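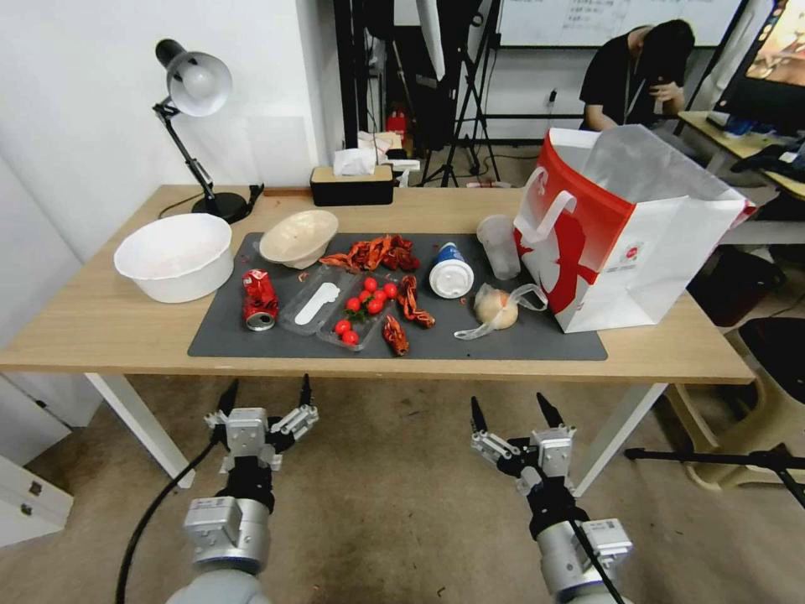
Two-finger grippers on both arms at the meal clear-up bench, Pukwood workshop.

About us

Restby Gripper Trials is a small independent test shop in Pukwood. We compare grippers, arms, wrist cameras and controllers for people who have to choose between them and would like to see them handle real objects first. Our customers are mostly food service operators, aged care kitchens, recycling depots and the integrators who supply them.

We started in March, seven years ago, in the back half of a joinery in Irkusstead. The first job was a comparison of three suction cups on bread bags, and the client only wanted to know which one to order. We moved to Pukwood when the second arm arrived and the power supply at the joinery wouldn't run both.

What we test

Most of our work is on hands. A client sends us two or more grippers, or asks us to borrow them from the makers, and we fit each one to the same arm and run it over the same set of objects. Fingertips are treated as separate items. A change of pad material or tip width often shifts the results more than a change of gripper does, and it costs a good deal less.

We also compare arms (reach, repeatability under load, how cables behave near the wrist), cameras (mostly how they cope with clear plastic) and controllers. Controller work takes longest and we book it separately.

The meal clear-up bench

This is the bench clients ask for most. It is a table set with what is left after a takeaway lunch: a crushed drink can, clear plastic trays, a plastic spoon, cherry tomatoes, a paper bowl, crayfish shells, cups and a bun in a plastic bag. There's a basin at one end and a paper shopping bag at the other. We change the objects to suit the client, and a kitchen that serves mainly soup will get a different table.

The objects cover a useful range. Clear cups and trays are hard on depth cameras. Tomatoes show up too much closing force straight away. Shells are light, curved and rarely present the same edge twice, and a spoon lying in a tray leaves very little room for a fingertip. Bagged bread is the one we get the most phone calls about, as a gripper can have a firm hold of the bag and no hold at all of the bun.

A standard comparison is 300 picks per gripper. Each pick is logged as held, dropped, damaged or missed, and the operator notes the approach angle used. Setup and teardown are timed as well. You get the full log along with the summary, including the runs that went badly.

Who we are

Noura Aoun founded the business and still runs the bench trials. She came from packaging line maintenance and has changed a lot of end effectors in a hurry. The rest of the team looks after fixtures, camera calibration and reporting. Our adaptor plates are machined by Gebreyes, a metalwork shop in Irkusstead, and clients can buy them at cost if they want to repeat our trials on their own floor.

We don't sell grippers or arms and we don't take commission from anyone who does. Makers may lend us equipment, and where they have, the report says so on the first page.

Working with us

A two-gripper comparison on an existing bench takes up to 22 working days from the day the hardware reaches us. New benches take longer, depending on the objects. Perishables are bought locally on the morning of each run and charged at the shelf price.

We currently hold 39 hands and fingertip sets in the library, and these can be added to any trial without a hire charge. Ask for the current list when you enquire, as some are out on loan at any given time.

Clients are welcome to sit in on their own trials. Parking is behind the building, off the laneway. Please wear closed shoes.

Page updated 4th November.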